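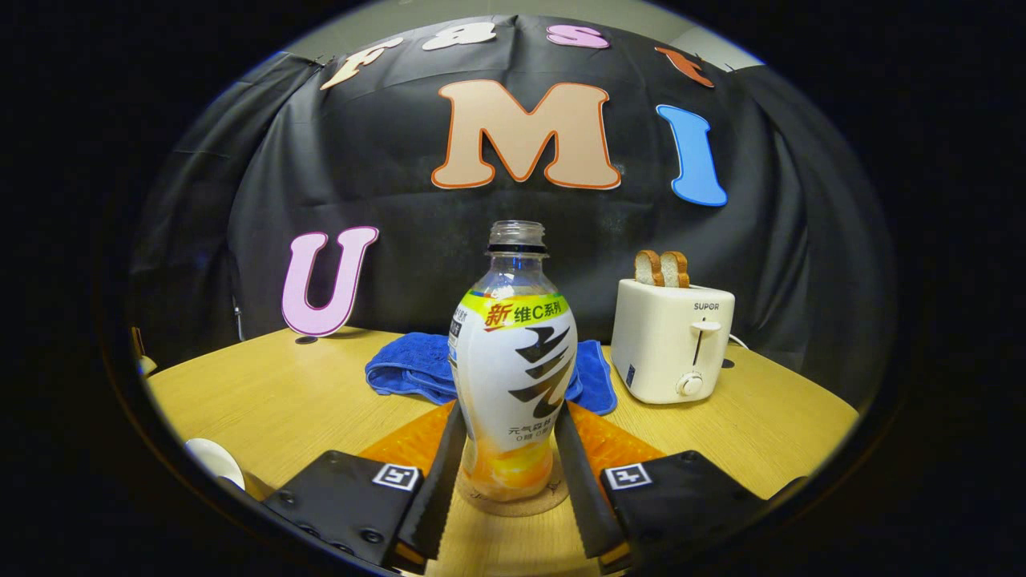
A drink bottle on a round cork coaster, with a two-slot toaster to the right.

3 min read

Coaster

A coaster is a small, flat piece of material placed under a drink to protect the surface beneath it. Coasters are used under glasses, mugs, bottles and cans, on every sort of table from a café counter to a bedside stand. The humble disk is a wonderfully varied thing, made in cork, felt, stone, wood, rubber, glass, leather, pulpboard and crochet, and people have been collecting them for generations.

Name and relatives

In English the word first described a low tray or stand for a decanter, which could be slid, or "coasted," along the table from one diner to the next after the cloth had been taken away. Wine coasters of this older type have a raised rim and are often silver, with a wooden base and a felt underside. The flat kind used under a single drink came later. Beer mats are the absorbent, printed branch of the family, and trivets are the larger and tougher cousins that go under hot pans.

Cork coasters

Cork comes from the bark of the cork oak, which grows back after it is stripped. For coasters the bark is usually ground into granules, pressed into blocks with a binder and then sliced. The result is light, slightly springy and pleasantly grippy, so a tall bottle sits on it without sliding. Trapped air in the cork cells also makes it a good insulator – a cork coaster works as well under a mug of tea as under a soda straight from the refrigerator.

Round is the classic shape, and it looks especially good on a round table. Thin disks can warp if they are soaked. A damp cloth is enough for cleaning, followed by drying flat, out of strong sun.

Condensation

Water vapor in warm air collects on the outside of a cold bottle and runs down to the base. Left on bare wood, the ring of moisture can cloud the finish. Pale, lightly oiled tables show marks sooner than heavily varnished ones. Cork with a sealed face holds drops on top, while unsealed cork takes in a little. For very wet glasses, felt or unglazed ceramic is the better choice.

At the breakfast table

The breakfast table may be where coasters work hardest, with juice, coffee, toast and butter all competing for room! The Nunville homeware workshop Brenia sells its cork disks in packs of 30 for this kind of daily use, and designer Domingo Zúñiga drew a thicker version for Molden with a shallow lip to catch drips.

Collecting

The Escobar collection in Nunville holds 400 coasters, of which 140 are cork. It was assembled by Ngan-ling Tsang, whose handwritten labels record the café or kitchen each one came from. Many still carry faint rings, and she never cleaned those off – they are some of the most charming pieces in the drawers. The printed beer mats are stored separately, in flat boxes sorted by shape.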